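On Keeping a Record of Tea-Leaf Readings

19 May 2024
By Agnese Org

Print this post | E-mail this post

Several readers have written to request a fuller account of the record-keeping method mentioned in my earlier post on the handled cup. I am pleased to provide one. The method was first taught to me by Kaja Kļaviņa during the winter course at Trosthorpe, and I have altered it in a few respects to suit a home practice. Readers who trained in the Idham manner will recognize most of it, although the order of the entries will be unfamiliar to them.

A record serves both the reader and the sitter. The reader gains a means of checking which symbols have proved reliable in her own hands, and the sitter may ask in later months what was said and receive an accurate reply. Memory is a poor servant in this respect. I held readings for four years without notes of any kind, and I could not today repeat with confidence a single one of them. The ledgers that followed now hold over 590 cups, and I consult them weekly.

Preparation of the Cup

The cup should be wide, pale inside and free of pattern. Mine is a plain white Vasiliauskas with a slightly flared lip, purchased at the Trosthorpe market and since replaced once by another of the same shape. Fluted cups are attractive on the shelf but the leaves gather in the grooves and form false lines, which a beginner will almost certainly read as journeys.

A loose black tea of mixed leaf size is best. I use Kanent, which leaves a good spread of fine and coarse material. Tea cut from a bag is too even and tends to settle as a single dark band at the bottom. The sitter drinks from the cup in the ordinary way until a teaspoon of liquid remains, then takes the cup in the left hand and turns it three times counterclockwise. It is inverted on the saucer and left to drain for 60 seconds. I keep this interval the same for every sitter. When I allowed it to vary, I found I was comparing cups that had little in common.

The sitter should be comfortable and unhurried. Conversation is permitted while the tea is being drunk, but I ask that the question be held in mind silently once the turning has begun.

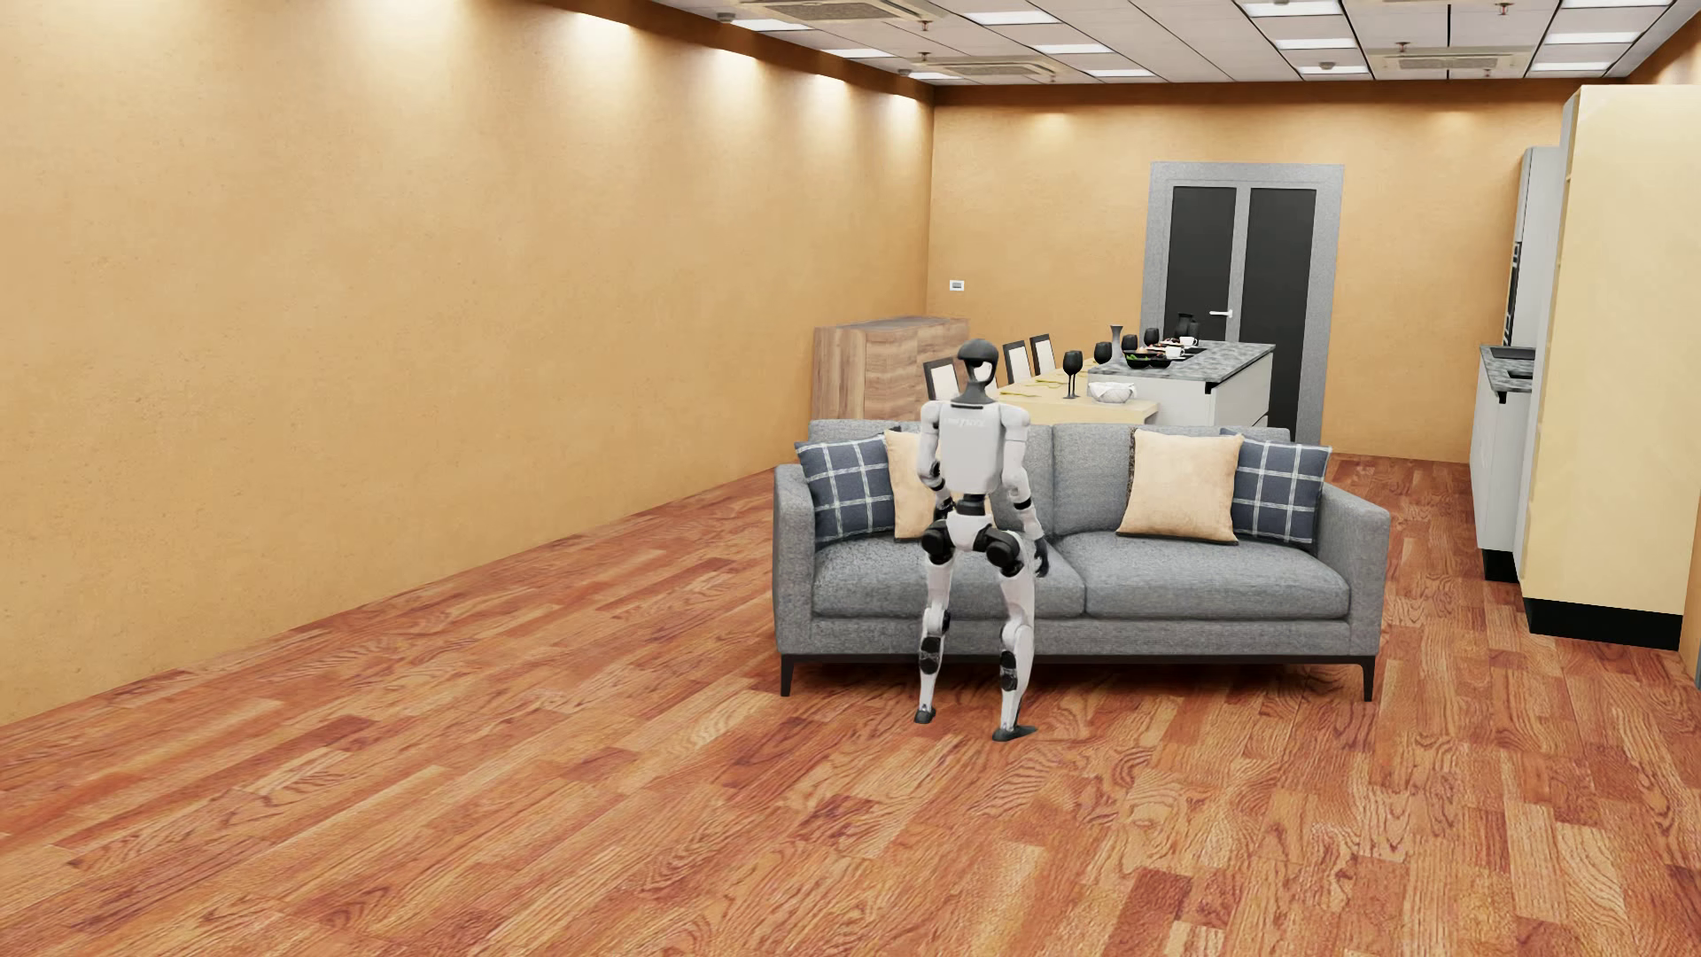

Gray sofa with humanoid robot, hardwood floor.

The Written Entry

Each entry occupies one page. At the head of the page I write the sitter's initials, the phase of the moon and the question, in the sitter's own words. It is important that the wording be preserved exactly. "Will I move?" and "Should I move?" are separate questions and the leaves should be read differently for each. Kaja Kļaviņa used to send students back to the sitter if they had tidied the grammar.

Beneath this I draw a circle and mark the handle, which stands for the sitter and the home. Symbols close to the handle concern matters already near at hand. Those opposite concern strangers or distant places. The rim is the present, the sides are the coming weeks, and the base is the further future. Some schools reverse the rim and base for questions asked at a waning moon. I was taught that rule and do not follow it, having found that it muddled my notes.

The symbols are then sketched in place before any of them is named. This is the step most often skipped, and in my view it is the most valuable one in the method. A shape that has been called a bird is difficult to see afterward as anything else. If it has been drawn first, the drawing remains open to a second opinion – including the reader's own, a month later. I have one entry in which a cluster near the rim was firmly labeled as an anchor, and every person who has since seen the sketch has said mushroom. The sitter did, I should add, take up foraging.

Only when the sketch is complete do I write the names of the symbols and their meanings. I note the general meaning from the tradition on the left of the page and my own impression on the right. The two frequently differ. A ladder is traditionally an advancement, yet I have often felt it as an effort being made on behalf of someone else, particularly where it leans toward the handle.

Review of Past Entries

I return to each entry after 30 days. No contact is made with the sitter for this purpose unless it has been agreed beforehand. I simply reread the page, cover the column of meanings and attempt the reading again from the sketch alone. Where the second reading departs from the first, I record it in pencil underneath, with no correction to the original.

Every September I undertake a longer review of the year. It occupies most of a weekend. I go through the ledger by symbol and make a list of the shapes that have appeared often, along with any remarks that sitters have volunteered. Last year the review led me to retire the traditional meaning of the kettle altogether. Illness in the home is a heavy thing to say to a person, and I had no instance in my pages where it had been of use to anyone. I now read the kettle as a matter approaching the boil, and sitters have received this with a good deal more interest.

Readers who keep a dream diary or a moon journal may wish to place the ledgers side by side during this review. I did so for the first time in my second year of record-keeping and was struck by how often water symbols in the cup fell near dreams of stairs. I draw no conclusion from this at present and would be glad to hear from others who have noticed something similar.

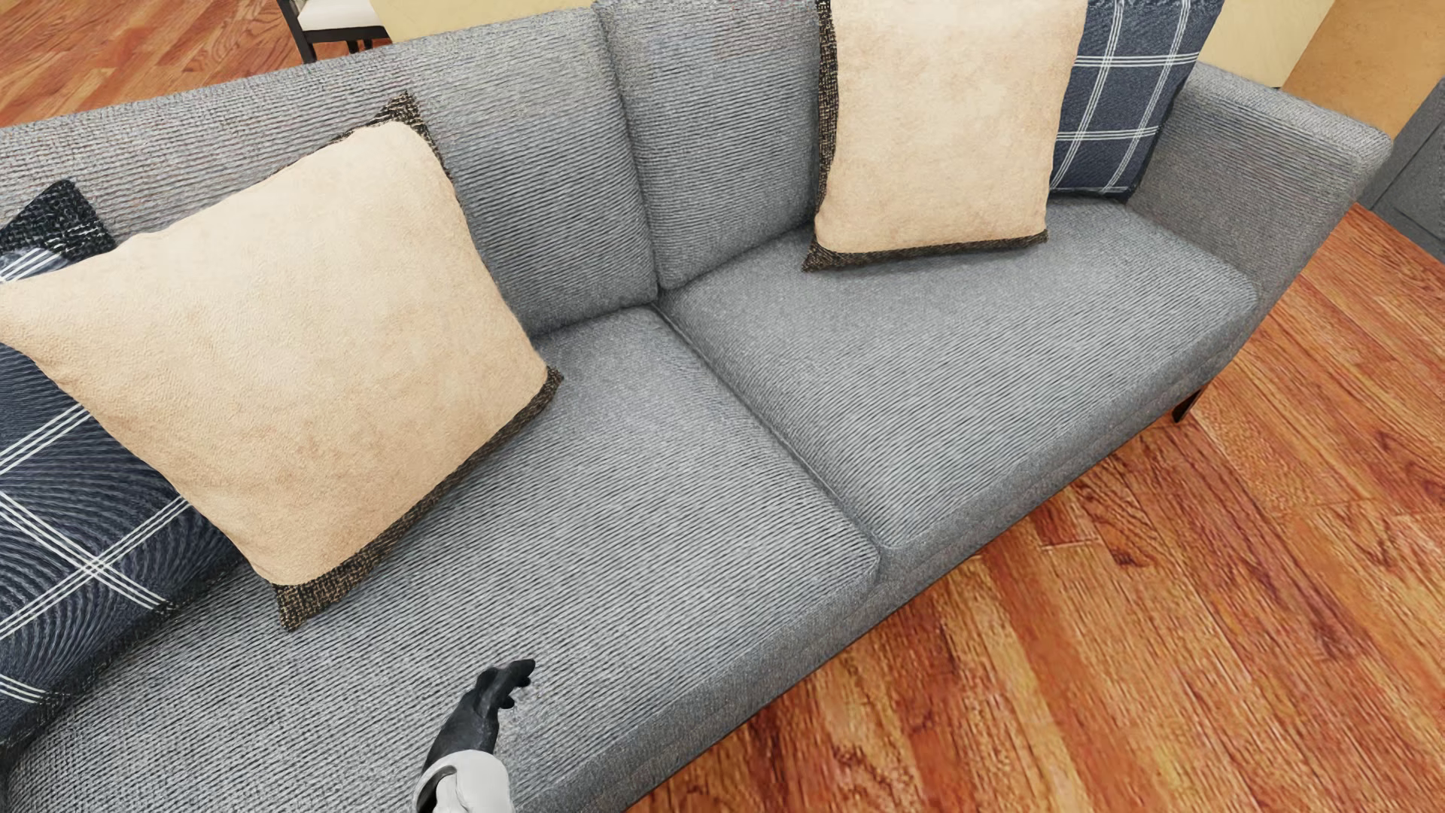

Confidentiality and Storage

A ledger of readings contains private matters and should be treated accordingly. Full names are never entered. Mine are kept in a closed drawer, and I do not lend them. When a sitter asks that a page be withdrawn, it is removed and given to that person to keep or burn as preferred. I have been asked this twice.

Photographs of the cup may be taken with permission, but they are a supplement to the sketch and should not replace it. The camera flattens the slope of the sides, and symbols near the base appear larger than they were – an error that caused me some difficulty in my first ledger. I now paste any photograph on the reverse of the page.

Questions concerning the use of green or herbal teas have been set aside for a separate post. I have begun a small trial with chamomile, and the flowers behave very differently from leaf. Correspondence on the subject may be sent to the usual address.

Print this post | E-mail this post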